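Gripper comparison, pre-run inspection checklist
Simulated cell, Griklow and Bastero grippers, bench task "modules into box"
Revision 2, filled in by the tester

1. Arm base fixed to table, no offset in the model. OK
2. Gripper mount matches the drawing from Caldeira. OK
Comment: the first version was rotated. Please check this again after each change of gripper.
3. Speed limit set to 50 percent. OK
4. Emergency stop signal reaches the controller. OK
Comment: tested on Sunday from both consoles.
5. Box and multimeter inside the reach of the arm. OK

The long modules need more attention than the small ones. When the fingers hold one close to its end, the other end can hang down and touch the table, so I ask every tester to look at the clearance before the lift.

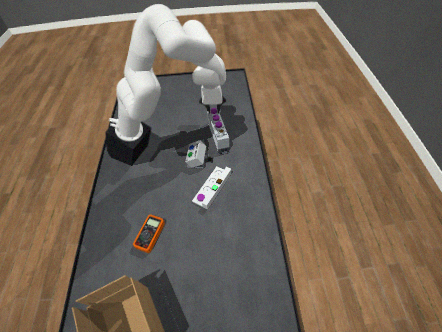 With Griklow I set the lift to 400 mm per minute for this reason. Bastero uses the same value, or the comparison is not fair.

6. Contact force logged for each grasp. OK
7. Collision warnings turned on for table and box. NOT OK
Comment: warning 839 comes also when nothing is touched — I have written to Plarkari and wait for the answer.
8. Same start positions for both grippers. OK
9. Log folder empty before start. OK

Result: do not start the long run before point 7 is closed. Short runs are allowed if one person watches the screen.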